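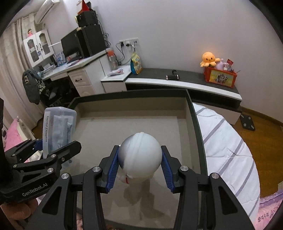 Forkent replacement finger pads, ribbed, blue
Part no. 436
Sold in packs of 2 (one pair, fits one gripper)

Replacement pads for two-finger hand-held grippers with pivoting linkages. Supplied with adhesive backing and a fitting card.

Safety notice, 27 August 2020

Please read this before ordering or fitting pads from older stock.

We have had 23 reports of pads coming away from the finger while an object was being held. In most cases the pad peeled from the top edge and the object dropped. One customer in Fudham had a glass jar break over an open box and cut a thumb. The others reported dropped items only.

The fault is in the adhesive on batch 831, made in January at our Mahawong works. The backing film was put on before the adhesive had fully cured. The pads look normal and will pass a quick pull test, but they begin to lift after a few days of use, sooner if you handle smooth, rounded objects that need a firm squeeze.

How to check yours

The batch number is printed on the back of the fitting card. If you no longer have the card, run a fingernail along the top edge of each pad. A sound pad will not move. If the edge lifts at all, stop using the gripper and take both pads off, even if only one is loose.

Do not glue a lifting pad back down. Household glue stiffens the ribs and the grip becomes uneven.

What we are doing

Batch 831 has been withdrawn. Pads sold now are from a later batch and each pair is tested under load before packing. Replacements are free and you do not need to send the old ones back. Nastine, who distribute for us, will also swap unopened packs.

Fitting

Wipe the finger clean with alcohol and let it dry. Line up the lower edge first, then press upwards. Leave overnight before use – longer in a cold room. Keep your own fingers clear of the linkages when you close the gripper to seat the pads.

Compatibility

Not suitable for single-pivot fingers or for lifting anything above head height. Pads should be changed when the ribs are worn flat.

Also available: pivot screws, linkage washers, spare fitting cards.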